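Chapter 4
A Room Before the Robot

In the first three chapters you built the base, mounted the arm and wired the emergency stop. The machine now stands on your bench and it probably looks impatient. Please leave the motor supply switched off a little longer. In this chapter we prepare a simulated room, we put a model of the arm inside it, and we let the arm make its first mistakes there.

I write this chapter for the person who works at home or in a shared workshop, with one good evening in the week and a computer that is not new. When I began my own arm I worked in the shared workshop at Clakgate, where eight of us had keys and only one bench was long enough for the job. I skipped the simulation. I had read about it, and I thought it was for people in universities. On the second evening the arm turned its shoulder the wrong way, pulled the cable out of the elbow joint and pushed a tin of screws onto the floor. The sign of one number was wrong in my file. The repair took me two weeks, the most of it waiting for a connector.

After that I moved the work to a room at home in Pitdale and started again from the software side. The method in this chapter is the one I followed then, with some corrections which I made later for the evening class in Clorkville.

4.1 What you will need

You need the joint table from Chapter 3. If you have not filled it in completely, go back now and finish it. The simulation reads the length of every link and the limits of every joint from this table, and an empty cell will be taken as zero without any warning.

You also need a measuring tape, a sheet of squared paper and the simulator installed on your computer. All exercises in this book were tested with the Karagiannis build files, which are plain text and can be opened in any editor. If you prefer another set of files, the steps stay the same but the names of the settings will differ.

A strong graphics card is not necessary. My own computer gave 10 pictures per second when the room was small and the shadows were soft, and this was sufficient for everything in the chapter. It is better to have a rough picture that follows the arm without delay than a beautiful one that comes late.

4.2 Making the room

Begin with the floor and two walls. You may be tempted to copy your real room with its window, its radiator and its shelves, but each of these things brings new surfaces, and the program must check every surface for contact at every step. Two walls which meet in a corner already teach a great deal, for an arm gets into trouble mostly in corners.

Give the floor a pattern with small squares. A plain floor gives your eye nothing to hold, and you cannot judge how far the tip of the arm is from a thing. With squares you see the distance grow and shrink while the arm moves. Choose for the floor a colour that is far from the colour of the arm.

Then put in a few objects, of different size and brightness. One of them should stand well out in the open floor and be easy to recognise from each side, so that you always know which way the camera is looking. I use a teddy bear from a free collection of models. The others can stay near the back wall, where they do no harm and give some depth.

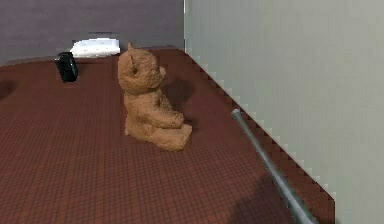 The last thing to place is the camera. In my files it is attached near the base of the arm and looks along it, so that what I see on the screen is close to what the real camera on the machine will show me afterwards. Many builders prefer to look from above, like on a map. For planning a path this is indeed more comfortable. For learning to drive the arm it is a bad habit, as you will not have this view later when you stand at the bench.

Save the file at this point under a new name. I call mine room_a, and I never change it after the first test. When I want to move a wall I make room_b.

4.3 The first movement

Load the joint table and set all speeds to the lowest value. Move only the shoulder, by a small angle, and look if it goes in the direction you expected. Write down the result. Then bring it back to the start and do the same with the elbow, and after this with the wrist. It is slow work and a little boring. In my case it would have saved the connector.

When each joint obeys, try to bring the tip of the arm near the object in the open floor without touching it. Look at the squares and at the shadow of the arm. A shadow is a great help here: when the tip goes down, the tip and its shadow come nearer to each other, and when they meet you have reached the floor. If your simulator has the shadows turned off to save time, turn them on for this exercise.

Most beginners stop too early. They see the tip and the object close together on the screen and believe they are close in the room, while one of them is in truth much farther back. Change the camera for a moment, look from the side, and then return to the first view and correct yourself. After ten or twelve attempts the eye learns it.

4.4 How many runs are enough

I kept a notebook for the approach exercise and filled it with 137 runs before I gave power to the real arm. This is more than you need. Of the first 100 runs, 42 ended with a contact I did not want, and nearly all the others were slow and nervous. In the last 37 I had no contact at all. I tell my students to stop when they have made 20 clean runs one after the other, starting each time from a different position.

Do not delete the bad runs. Write beside each one which joint was moving and what it touched. When I read my own list again I found that the wall was there much more often than any object. I had been looking at the thing I wanted to reach and I forgot the elbow, which was behind me and out of the picture. In the real room the elbow had the same wall beside it, only made of brick.

4.5 What the simulation does not tell you

The simulated motor has no play in its gears and does not become tired. A cable has no weight there unless you give it one, and the table under the arm does not shake. For this reason a clean run on the screen is a permission to try carefully, with a hand at the emergency stop. We will measure the play in each joint in Chapter 5 and put the values back into the table.

Soft things are a difficulty also. In most simple simulators a soft object is a hard object with a soft look, and when the arm pushes it, it slides or falls over in one piece. If you plan to pick up cloth or toys with your machine, do not trust the forces you read on the screen.

Exercises for this chapter

Build a room with two walls and a floor of squares. Place three objects and save the file. Draw the same room from above on squared paper, with the base of the arm and the full circle of its reach.

Test each joint alone and compare the direction with your joint table. Correct the table where they do not agree, and keep the old version.

Make the approach exercise until you have 20 clean runs. Then move the nearest wall closer to the base by the width of your hand and make five more.

Contact: the Clorkville evening class desk | Text © the author, revised 02/06/2022 | Back to top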